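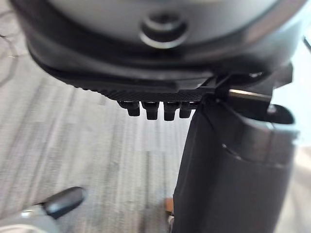

The first thing Ellateo wants you to know about its laundry service is that you will get your Sundays back. It says so on the van, on the bag, and on the little card pinned to the bag. I signed up in May, and by the end of the month I had some doubts about whose Sundays they meant.

The pitch is simple. You stuff a week of clothes into a drawstring sack, leave it by your door before 8 in the morning, and the next evening it comes back clean and folded. Pokow, which covers the other half of the city, does the same for slightly less but makes you buy the sack. Both companies talk a lot about time. Neither talks much about clothes.

My first order came back fine. The T-shirts were folded into tight rectangles, smaller than I fold them, and they stood up in the drawer like files. I was impressed for a day or so. Then I pulled one out to wear to work and it had creases in places where a shirt has no business having creases, including one straight across the chest. I ironed it. That took five minutes I had, on paper, already been sold.

The second order was missing a pillowcase and included a child's sock. I have no child. Ellateo's help page has a section for missing items but none for extra ones, so the sock lives on my windowsill.

Laundry has been promised away before. My grandmother had a wringer, then a twin tub, then a front loader she distrusted until she died, and each of them was supposed to give her an afternoon. What she got was more washing. Once it's easy to wash a shirt, you wash it after one wearing. My mother changed the towels twice a week because she could. I have a friend who launders jeans after every trip to the grocery store and can't tell me why.

So I kept a log. I know how that sounds. Before Ellateo I did two loads a week, and I wrote down the minutes I spent on my feet: carrying, sorting, hanging, folding. Waiting around while the machine ran didn't go in, though the company's own numbers seem to include it. Over the month I used the service I logged 172 minutes of sorting, bagging, checking, re-folding, ironing and typing messages to a help desk. The month before, doing it all myself, I had spent a bit over that. I saved less than the length of a sitcom and paid real money for it.

Tainá Portela ran a wash-and-fold counter on Nurmi Street for years and sold up last winter. She wasn't surprised by any of this. Washing is the cheap part, she told me, and so is drying. Folding is where the money goes, and it's also where customers complain, because everyone believes their own way is the normal one. She used to keep notes on her regulars: sleeves in, sleeves out, socks balled, socks flat. An app could keep those notes too, she said, but somebody still has to read them at the table with the next bag waiting.

That table is the part I wanted to see. Ellateo turned down my request twice, politely. Pokow didn't answer. What I did get was a look at the fine print, which says items may be "finished to a standard fold." I asked what the standard was and was sent a link to the home page.

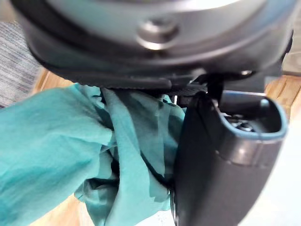

Hongjun Li thinks I'm being unfair. He has used Pokow through two apartments with no washer, and he told me over coffee that my log was a rich man's log, kept by a person with a machine down the hall. For him the choice was a sack by the door or Monday night at the laundromat with a backpack and a roll of quarters. The creases don't bother him. He hadn't noticed any until I brought it up, and he'd like me to stop looking at his collar.

He has a point, and I'll give him most of it. If the nearest washer is a bus ride away, a van is a good thing. But the ads aren't aimed at Hongjun. They're aimed at people like me, with a machine and a guilty feeling about the chair in the bedroom, and what they sell is relief from the feeling.

There's a newer outfit, Flirkby, that only folds. You wash, they fold — that's the whole idea. Its leaflet claims 2,917 households on the waiting list. I'd like to see the list. I'd also like to know how people get a basket of clean, unfolded clothes to the curb without doing what I did when I tried a dry run, which was to fold them first so they'd fit.

I canceled Ellateo at the end of the month. The cancel button is under "Preferences," then under "Pause." A final bag arrived anyway, two days later, with my pillowcase in it, pressed.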